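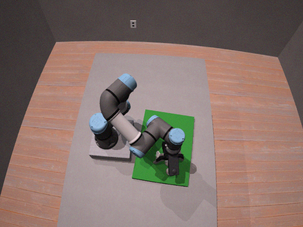
ok made it to the Vaher open day, December 6, 2021. posting as I go, sorry for typos

1/ first stop is the Kalex room. all simulation, no real arm in here. They run the whole job on a screen: arm, green board, gripper, balls. pick one up, put it down, again

2/ lady next to me asked why bother with fake balls. Guy running it said they did 1,687 tries since August and didn't break a single finger. fair

3/ of those 924 were just on the grip. how wide to open, when to stop, how far down to go
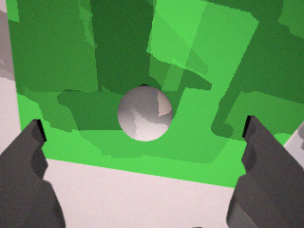 4/ and lining up is the slow part, he says. Couple inches off to one side and you shove the ball insted of picking it up. they score every try on that

5/ asked about light. They change the floor and the colors between batches so it doesnt get lazy and learn one room. smart

6/ software is from Ellano, gripper model is their own. wrote that down wrong the first time
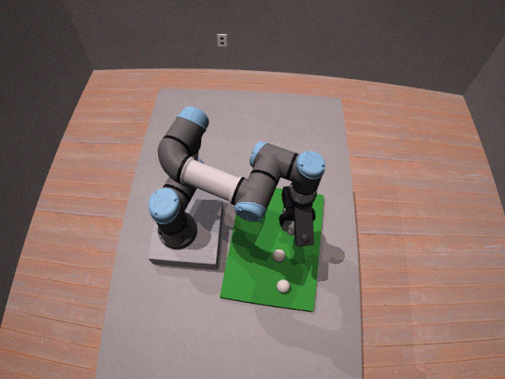 7/ more than one ball at a time is the new thing. It has to choose which to go for and not knock the rest. he wants 4 in a row with no bumps before they try it on the real arm

8/ real arm is over in the Cladov hall, demo at 4. running. more later if my phone holds up, 
battery is alredy in the red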